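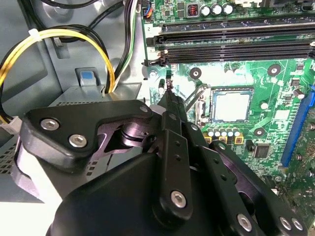
Gripper at the motherboard, case open, finger tip just below the memory slots.

September 25, 2019
Notebook, Renent reprint, war fiction list

Text recovery on the Misach novel (Eastern Front, winter retreat, first paperback edition). No digital file exists from the publisher. Working from a cut copy, 224 pages, scanned both sides.

OCR pass 2 finished overnight. The checker flagged 2977 words. Most of these are rank titles and place names. Loaded the rank list from the March title and reran; 70 flags left, all read by eye against the page scans.

Recurring errors:
- "rn" read as "m" in the condensed chapter heads. "Burned" became "bumed" each time.
- Hyphens at line ends kept in compound ranks, dropped in ordinary words. The rule is the wrong way around for two of the ranks. Fixed by hand.
- Italic radio messages in chapter 6 lost their italics. Restored from scan.
- Scene breaks that fall at the foot of a page are lost. Checked every page foot. Found 15.

The river crossing is called Hetholm in the early chapters and Hettholm from chapter 9 on. The hardcover has Hetholm throughout, so the paperback setter introduced the second spelling. Changed to Hetholm.

The corporal who is killed at the fuel depot speaks one line in the chapter after. Same in the hardcover. Left as is. Author's error, and the estate contract allows typographical corrections only. Logged on the query sheet for Alaoui.

Back cover copy: old blurb says the siege lasts "six weeks." The novel gives nine. Old blurb also gives away the depot chapter. Draft 3 drops the number and stops at the breakout:

"Cut off on the wrong side of the river, a tank crew without a tank walks west. The guns are behind them. So are the men sent to shoot deserters."

Runs one line over at the current type size. Cut "on the wrong side of the river" if the barcode box stays where it is.

Still open:
Map on the front endpaper, scale bar unreadable on our copy. Need a second copy.
Dedication page missing from the cut copy, check hardcover.
Spine width waits on paper choice.
Pass 3 proof to Alaoui with the query sheet attached.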